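Hudley Robotics Group
Minutes of the planning meeting, Feb 28, 2021

Chair: Mervyn Fairclough
Minutes taken by the group secretary. Apologies from the Clirnano representative, who sent written comments. The meeting was held online and opened as soon as the link was working for everyone.

1. Minutes of the last meeting

Accepted with one change. Under item 6, "Quinlan Hall" should read "Quinlan Room."

2. Review of the evening demonstration

Mervyn went over the demonstration for the people who missed it. The work shown was the Jomalska handling task, in which the arm works with a soft fabric cap on a rounded form. The old task with rigid blocks was dropped from the program in October and the meeting agreed it should stay dropped. Visitors asked more questions about cloth than they ever did about blocks.

The gripper was used with the black pads on the white fingers, as agreed before the event. There was some discussion of whether the pads are a good match for fabric. The software lead thinks they are fine and that the approach speed is the real problem. The hardware lead would like to try a thinner pad before anyone changes the speed.

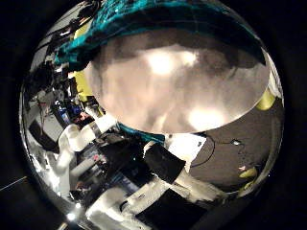
It was agreed to test one thing at a time, pads first. Results to come to the next meeting in writing, with the speed settings listed so the runs can be compared.

Glare was raised again. The room is used after dark with the ceiling lights on, and bright spots show up on smooth surfaces in the wrist camera view. Mervyn asked if the lights could be dimmed. They can, but only for the whole room, and then visitors can't read the handouts. A cloth diffuser was suggested. The hardware lead will find out what one would cost.

Comments from Clirnano, read by the secretary: they liked being able to stand close and ask questions during a run. They found the introduction too long. They would like the wrist camera view explained at the start, as the curved picture confused two of their staff. Mervyn agreed to cut the introduction to 4 minutes and to put the camera explanation in it.

3. Seating and the round table

The round white table was used by visitors between runs, with the yellow-green chairs around it. Several people said this worked well. Others said the table fills up with clothing and phones and it is hard to put paperwork down. Agreed to ask for a coat rack by the door — the secretary will write to the building office.

A request to move the table nearer the windows was turned down. It would leave too little space to walk past when a group is seated. 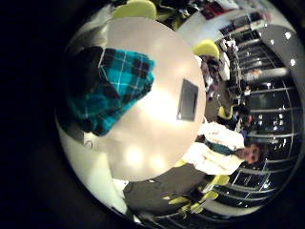 4. Running order for the next open day

The open day will use the same task. Proposed order is introduction, first run, questions, second run, then free time at the table. The software lead asked for a longer gap between runs to check the arm and reset the cap. Agreed.

There was a disagreement over whether visitors should be allowed to place the cap on the form themselves before a run. In favor: it shows that the starting position is not fixed in advance. Against: it takes time, and people will want to lean in past the line. Mervyn proposed that visitors may hand the cap to the operator and say how they want it placed, and the operator does it with the arm stopped. Carried, with one against.

The operator should also name the parts of the hand for visitors. The gear wheel and the linkage are easy to see from close up, and people ask what they do. The hardware lead has a short text for this and will share it.

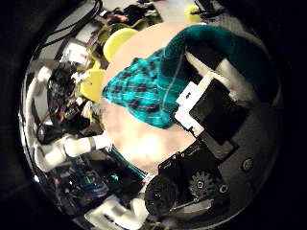
On the cap itself, the hardware lead noted that the thick folded part and the thinner plaid part do not behave the same under the fingers, and the operator should say so when describing a run. The group would like a spare in the same teal plaid so that video from different days can be compared. Secretary to order one.

5. Handouts and budget

Last time 500 handouts were printed and a good number are left. They have the old block task on the back page. Mervyn was for using them up. The meeting preferred a new single sheet on the Jomalska task, and a spend of up to $500 was approved for printing and the diffuser together. Anything over that comes back to the group.

6. Any other business

The wiring near the base of the arm needs labels before the next event. Software lead to do this.

The Quinlan Room booking has been confirmed, but the key has to be picked up the day before.

Next meeting to be set by email.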